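Nine patches and a very long border

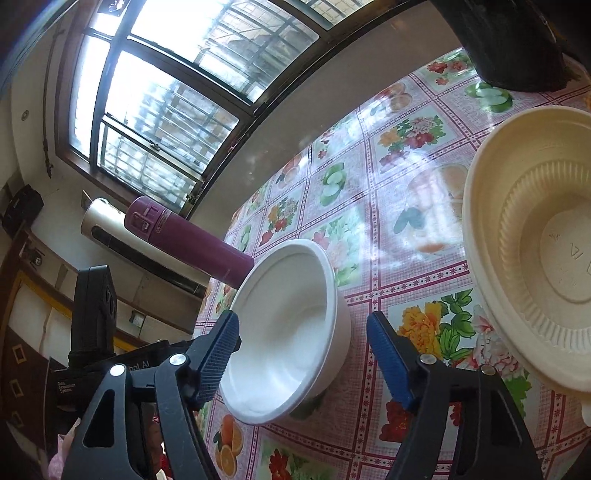
Photo: Alun Sayce

I've finished the top! The whole thing, borders and all, and I'm so pleased with it that I keep going back into the spare room just to look.

It's a plain nine patch, 9 squares to a block, in blues and mustards. I started cutting in July from a bag of shirting that Elba Vergara passed on when she moved (thank you, Elba, I've used nearly every scrap). I'd planned on a cot quilt, but the blocks went together so quickly that I carried on, and then I found the Malar print in the remnant bin and it had to be a proper bed quilt after that. It's a deep navy with a tiny cream sprig and it presses like a dream.

By the time I'd joined the last row there were 900 little squares in it. I used up most of a 1000 metre reel of grey thread on the piecing, and grey really is lovely for this — it sinks into both the blues and the yellows.

The border was the slow part. My first go rippled like a lasagne sheet. I'd been lazy and sewn the strip on straight from the roll, then trimmed the end. So out came the seam ripper, and I measured the top through the middle, cut both side strips to 87 inches and pinned from the centre outwards. Flat as you like! Then the top and bottom the same way.

Next comes the quilting. I'm torn between a simple crosshatch and the wobbly fans Lauri Tikkanen showed us at the last sewing day, which I'd have to do by hand with thick thread. I've got a skein of rust and a skein of cream to try on a spare block first — if you've done big-stitch fans over a nine patch, do leave me a comment and tell me what spacing you used.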